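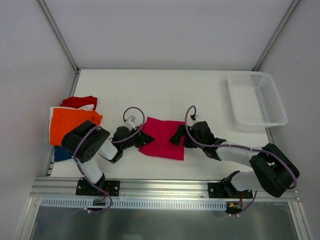

Figure 7.1 Two arms holding a cloth between their grippers, with the clothing pile at left and the basket at upper right.

Chapter 7
Two Hands Are Harder Than One

If you have worked your way through the first six chapters, you already know how to make a single arm pick up a block and set it down somewhere else. You may even be a little tired of blocks by now, and we wouldn't blame you. A block is a very polite object. It keeps its shape when you squeeze it, it stays where you left it, and if your gripper closes a bit too far to one side, the block will usually forgive you. In this chapter we trade our blocks for laundry, and laundry forgives very little.

The project that runs through this chapter and the next one is called Palomino. It began as a semester project in the robotics club at Tornham, where the students wanted something to show at the spring open house that visitors would understand without a poster. Everybody has folded a shirt. Everybody also has an opinion about how a shirt should be folded, as the club soon found out, and a good part of the first month went into arguing over sleeves (thirds or halves?) before a single motor had been switched on. We mention this because your own team will very likely do the same, and it is not wasted time. You can't teach a machine a task that the people around the table haven't agreed on.

The job itself can be said in one breath. Take a garment from the pile, spread it out on the table, fold it, and put it in the basket. Try saying that to a friend and watch them do it with a towel. Now ask the friend to do it again with one hand behind their back. Most people manage, after a fashion, but they start to cheat: they pin the cloth with an elbow, they drag it against the edge of the table, they give it a shake and hope. The second hand does a great deal of quiet work that we never notice until it is gone — it holds things still, it keeps the cloth stretched, and it tells the first hand, through the pull of the fabric, how things are going.

Look again at Figure 7.1 with this in mind. Each gripper has two fingers and holds one side of the pink cloth, and the cloth lies between them with a few small wrinkles. Suppose the left arm now moves outward a little while the right one stays put. The cloth tightens. Suppose it moves outward a lot. Something has to give, and it will be the grip, the fabric, or (we hope not) a gear. If both arms move the same way at the same speed, the cloth simply travels along with them. So the position of one arm can no longer be planned as though the other weren't there, and this simple fact is what the whole chapter is about. We call two arms in this situation coupled, and we'll give the word a proper definition in Section 7.2.

You'll also be collecting your own practice runs, just as the Palomino team did. They saved 1589 of them by the end of the semester, working in sessions of 20 with a good long break in between, and they kept the unsuccessful ones along with the successful ones. Please do likewise. A run in which the cloth slips out of the left gripper is worth a great deal to you later, provided somebody wrote down what happened while it was still fresh. The log sheet printed at the back of the book has a column for exactly this, and we'd ask you to fill it in with real sentences. "Bad" is not a sentence.

Before you start

Read the whole of Section 7.1 before you power up a second arm, even if you did very well in Chapter 6. Check that you can stop both arms with one switch. Choose plain pieces of cloth to begin with, small towels or dish cloths, and leave anything with buttons or a hood for Chapter 8. If your school uses the Rulovwood practice kit, you will need the second base plate and the longer cables.

In this chapter you will

- put two arms into one shared set of coordinates
- close two grippers on the same piece of cloth and move it without tearing or dropping it
- write a simple rule for when the cloth is flat enough to fold
- sort your saved runs and decide which of them to use for training

7.1 Where is the other arm?

Let us begin with a question that sounds almost too easy. When the left arm reports that its gripper is 2 inches above the table, whose table does it mean?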